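From the Bralmont bench: the grip that wasn't

April 13, 2018

Regular readers will remember Dalano, our two-armed sorting cell, as the one that ran 196 cycles without a complaint just before the last newsletter went out. We printed that number in large type. The cell has since had a word with us about boasting.

The fault is easy to describe. An arm closes on a part, the controller reports a good grip, and the arm lifts off with the part still lying on the table. It then carries nothing, very carefully, to the correct spot and lets go of it.
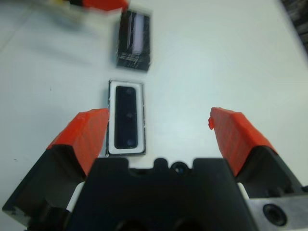 Suspicion fell first on the fingertips, mostly for being cheap to replace. They take all the wear in this job, and a worn tip can still meet enough resistance to satisfy the force threshold. The right-hand one has a rough, slightly chipped edge at its inner end, so it went to the top of the list. We swapped the pair, felt clever, and had the same fault back 30 cycles later.

Next came the threshold itself. Somebody had set it low in August to protect a thinner part that we no longer handle, and there it stayed.
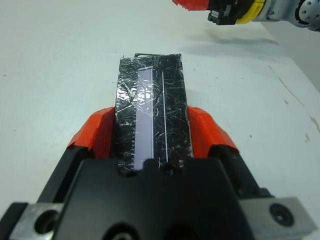

Raising it helped with the long parts and did nothing at all for the short ones, which was annoying in a new way. The logs from the Gremville site show the same split, so at least we have company.

The more serious matter is what happens after a missed grip. Cantero, the planning software, believes the part has moved and marks its old position as clear. The other arm is then free to go there. We had 2 near misses between the arms before anyone put the two facts together, and one stop on the red button.

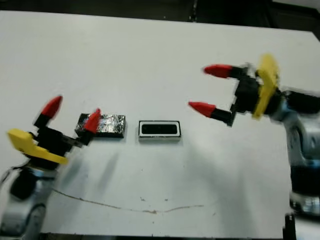 Both arms in motion over the table, a part in front of each.

Until version 3 of the planner arrives, the cell runs at reduced speed, and a grip only counts if the finger gap agrees with the force reading. Please don't turn the speed back up because you have a bus to catch. The guard stays shut while the arms are powered, including for "just nudging" a part back into line – you know who you are. 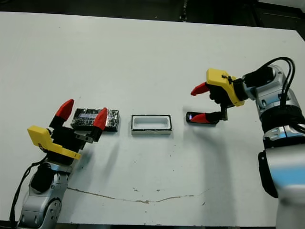 Dalano at work, with the white tray between the two arms.

Spare fingertips are in the second drawer, under the cable ties. If you take the last pair, write it on the sheet.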